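Re: Enamel mug chips, safe to drink?

Multard
My enamel mug lost a small piece inside, near the bottom. Can I still use it for tea?

kartini_m
I would stop. Under the enamel is steel and it will rust. Mine I keep for pencils now.

Birnuser
I disagree. I used a chipped one for five years, no problem. Just dry it well.

kartini_m
Rust is one thing, but loose pieces can go in your drink. On the outside I do not worry.

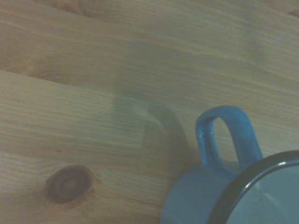
For tea I bought a new one in Traltstead, and I never put it in the dishwasher.

Multard
Thank you both. Pencils it is.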